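In February the river came over the lower road, and the bus from Govimar stopped at the chapel and went no further. Relu Dinu got down with his bag and walked the rest. He had not been in the village for ten years, and he was carrying a letter that was not for him.

The letter was addressed to Mrs Nedelcu, 589 Mill Lane. It had been inside a coat he bought at the market in the city, between the lining and the cloth, and it had a stamp but no postmark. He had not opened it. For a whole winter it stood on his shelf beside the salt, and every evening he told himself that he would put it in a post box in the morning.

Mill Lane was longer than he remembered. The houses at the top had new roofs. At the bottom, where the water was close, an old man was putting sand into bags.

"I look for Mrs Nedelcu," said Relu.

"Which one?"

"I don't know. The one from 589."

The man put down his spade. "My sister lived there," he said. "She moved to Romano's side of the river after the wedding. Who are you?"

"I am Dinu's son. The one who repaired clocks."

"Your father owed me a clock."

"I know," said Relu, although he did not know it.

They went together over the footbridge, slowly, because the boards were wet. The old man asked the price of the bus, and then the price of bread in the city, and was pleased that both were bad. At a green door he knocked with his elbow.

The woman who opened was small and had flour on her sleeves. She took the letter to the window and looked at the writing for a long time without touching the edge of the envelope.

"Where is the coat?" she asked.

"I am wearing it."

She came near and turned back his collar with two fingers. Inside was a line of blue thread, a repair, rather badly made.

"I was in a hurry," she said. "He was already on the stairs."

She put the letter behind the bread tin, still closed, and moved a chair away from the table for him. Her brother had sat down already and was asking if there was soup. 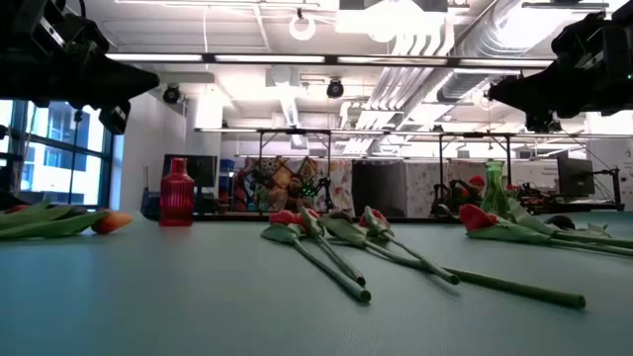
There was soup, and she gave the first plate to Relu. He began to take off the coat, but she shook her head, so he ate with it on, holding the sleeves back from the bowl.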